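4. Field Study at the Returns Site

4.1 Setting and participants

The study was carried out at the Galtby returns site, a single-floor building where garments sent back by online customers are inspected, re-hung and released to stock. The site is operated by Kundus, a contract handler serving several clothing sellers. Until September all re-hanging was done by hand at open benches. A worker took a garment from a tote, checked it for marks and missing buttons, fitted it to a hanger, confirmed that the paper tag was attached, and moved it to an outgoing rod. The worker who inspected a garment was also the worker who hung it, and the two activities were not recorded separately.

The Plarkar cell changed that division. The cell handles garments at the rod: it takes hold of the fabric, steadies it, turns it and moves it along. Inspection stayed with people, as did all garments the cell was not cleared to handle, which at the time of the study included knitwear, anything with loose straps, and any item with a torn tag. The motions used by the cell are not programmed by an engineer. They are learned from demonstrations given by floor staff using hand-held gripper tools, and the demonstrations are then used to train the control policy described in Section 3.

Three workers were trained as demonstrators. All had worked at the benches before the change. They divided their shifts between demonstration and ordinary inspection, with the split set by the shift lead, Ott Ramanauskas. Interviews were conducted by the second author, Līga Jõgi, in the break room, and were repeated after the cell had entered regular use. The training set used at that point contained 2000 demonstrations.

4.2 How the task was redefined

The first effect we recorded was on the way the work was described. Before the cell, no written account of re-hanging existed beyond a one-page sheet, which told staff to "hang neatly, collar down, tag out." Demonstration required more than this. To produce recordings that could be compared, the demonstrators had to agree on where to grip a shirt, how far to close the jaws before moving, and whether an upturned collar should be dealt with first or left until the garment was straight.

Agreement was slow. Two of the demonstrators gripped by the front panel and one by the shoulder seam. Each method was workable by hand. With the tool, the shoulder grip tended to lift the hanger off the rod, and it was dropped after the first week. The demonstrator who had used it reported that the new grip felt "like writing with the wrong hand" and that she continued to use the shoulder grip when working at the bench. We found no attempt by management to bring bench practice into line with the demonstrated method, and bench output was not affected.

Collars were a longer matter. Mārtiņš Paulauskas, who maintained the cell, asked that collar states be varied on purpose so that the policy would not learn to expect a flat collar. The demonstrators regarded this as odd, as their previous work had consisted in part of removing exactly such faults. One of them put it this way: "I spent years turning them down, and now I get asked to turn one up and start again." Over time the collar came to be treated as a setting to be chosen at the start of a recording, and a short list of starting states was taped beside the booth.

4.3 Physical demands

Bench work at Galtby involves reaching overhead to the outgoing rod and bending to the totes. Demonstration removed most of the bending but added load at the wrist and thumb. The gripper tools are held away from the body, and the operator must keep the jaws pointed at the fabric while closing them. All three demonstrators reported tiredness in the forearm during the early shifts. Sessions were shortened in response, and the tools were hung from a strap between recordings.

A second demand was visual. Operators were asked not to lean in front of the tool camera, which meant working with the head farther back than they would at a bench. Two of the three said they judged the closing distance less by sight than by the resistance of the cloth. This agrees with the recordings, in which jaw closure is slow near the garment and the tool position is adjusted little once contact is made.

4.4 Skill, grading and pay

The demonstrator role was introduced without a separate pay grade. Kundus classed it as a rotation task, on the same footing as tote return or label printing. The workers did not see it this way. They pointed out that a poor demonstration could be rejected in review, whereas a tote could not, and that they were being asked to judge their own recordings before submitting them. Liam Mulligan, the site manager, accepted the point in his second interview but stated that grades were set by contract and could not be reopened during the trial.

Review itself produced some friction. Rejected recordings were at first returned with a code only. Demonstrators could not tell whether a rejection concerned the grip, the tag being pinched, or a fault in tracking that had nothing to do with them. After a request by the shift lead, a one-line reason was added. Complaints about review fell off after this change, although the share of recordings rejected stayed much the same.

Inspection work also shifted in character. With hanging removed for the cleared garment types, inspectors handled each item for a shorter time and passed more items per shift. Several reported that faults were easier to miss. When hanging a shirt by hand, they said, the worker sees the back and the inside of the collar without trying to. Once the garment is laid flat, checked and passed on, those surfaces must be looked at on purpose. The site has since added a turn-over step to the inspection sheet.

4.5 The demonstration booth

Demonstrations were recorded in a curtained booth next to the cell. A view recorded by one of the hand-held tools during work on a shirt is given in Figure 7.

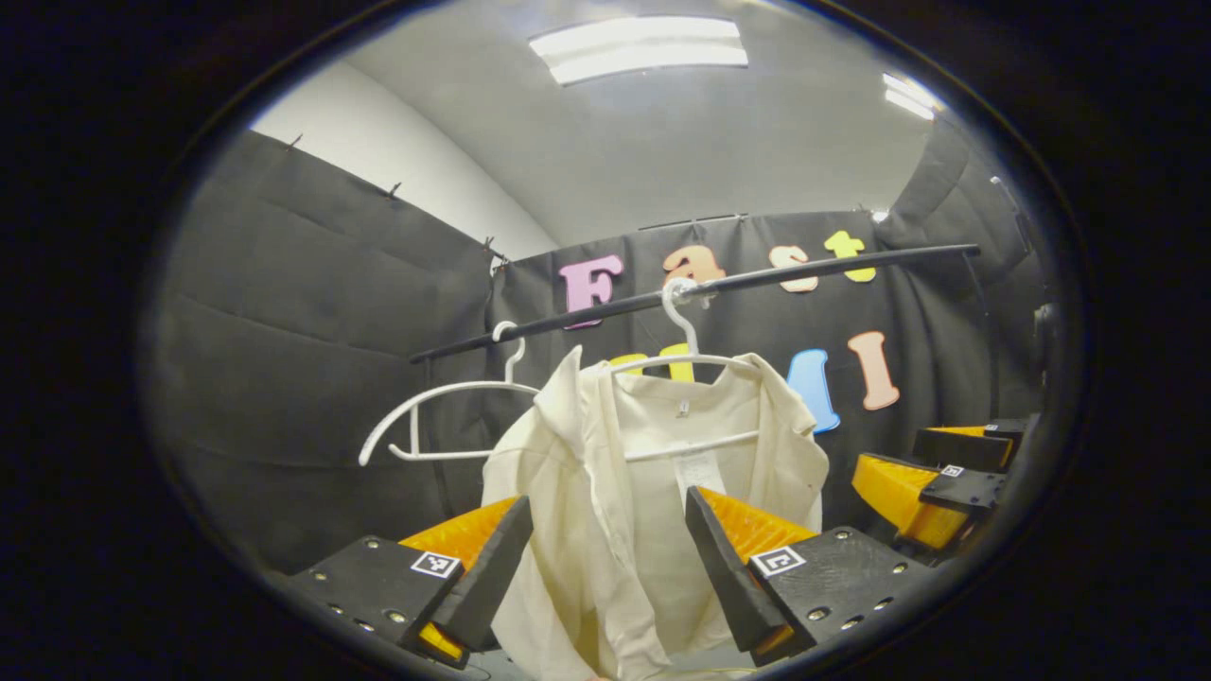 4.6 Operator control over the booth

The dark curtains limit what the tool camera sees of the surrounding floor, and they also changed how the demonstrators worked with others. At the benches, conversation was constant and help was a matter of turning around. In the booth, operators worked out of sight of the line. One valued the quiet. The others said they missed hearing when a late delivery had come in, and one asked for the curtain to be tied back between recordings, which was allowed.

Operators had control over the order of garments, the pace of recording and the point at which a session ended. They did not have control over which garment types were cleared for the cell, although this decision had the largest effect on their bench work. Kilian Ammann, who represented the staff in talks on the trial, asked that demonstrators be consulted before any new type was cleared. A consultation step was agreed upon and had been used once by the end of our observation period, for lined jackets. The demonstrators advised against clearing them, and they were not cleared.

4.7 Limits of the field study

The group of demonstrators was small, and all three had volunteered for the role. Their view of it may be more favorable than that of staff assigned without choice. Pay and staffing were fixed for the length of the trial, so the study cannot show how numbers would change under a permanent system. Error rates at inspection were taken from site records, in which the cause of a fault is entered by hand and often left blank. A comparison with the Vaher site, where re-hanging remains fully manual, is planned but was not available for this paper.

Comments (3)

benchline
Section 4.4 matches what we had at our place. The turn-over step sounds minor but it puts back a good part of the time the cell was supposed to save. Did the authors measure inspection time before and after it was added?

R. from packing
Would like to know more about the wrist problem. Shorter sessions help but how short? The paper does not say.

tolk_m
Is the list of starting collar states available anywhere? Section 3 refers to it and I could not find it in the appendix.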